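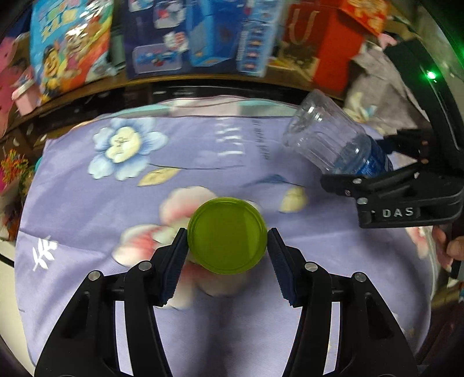

# Making Refrigerator Pickles Without a Canner

Refrigerator pickles need no special pot and no sealing. They keep for a month in the fridge and are ready to eat after two days.

## What you need

- 600 g small cucumbers, firm, with thin skins
- 400 ml water
- 297 ml white vinegar, 5 percent acidity
- 1 tablespoon pickling salt
- 2 teaspoons sugar
- 2 cloves garlic, peeled
- 1 teaspoon mustard seed
- A few sprigs of dill
- Two clean pint jars with lids

The odd vinegar amount comes from the small bottles sold at the Cunport market. If yours is 300 ml, use all of it.

## Prepare the jars

Wash jars and lids in hot soapy water and rinse well. Check each lid for cracks or a bent edge. Old lids that still smell of the last batch can soak overnight in water with a spoonful of baking soda.

## Cut and pack

Trim a thin slice off the blossom end of each cucumber. That end holds enzymes that make pickles go soft. Cut into spears a little shorter than the jar.

Put the garlic, mustard seed and dill in the bottom, then stand the spears upright and pack them tightly – they shrink a bit in the brine.

## Make the brine

Heat the water, vinegar, salt and sugar in a small saucepan. Stir until the salt and sugar are gone, then take the pan off the stove. It doesn't have to boil.

Let the brine cool for ten minutes and pour it over the cucumbers until they are covered. Tap the jars on the counter to bring up air bubbles and top up if needed.

Leave the jars open until they reach room temperature. Close them and put them in the fridge.

## Notes

Table salt works but can turn the brine cloudy. The pickles are still fine to eat.

Don't store these in a cupboard, even for a day. The recipe is for the fridge only.

For a sweeter pickle, raise the sugar to two tablespoons.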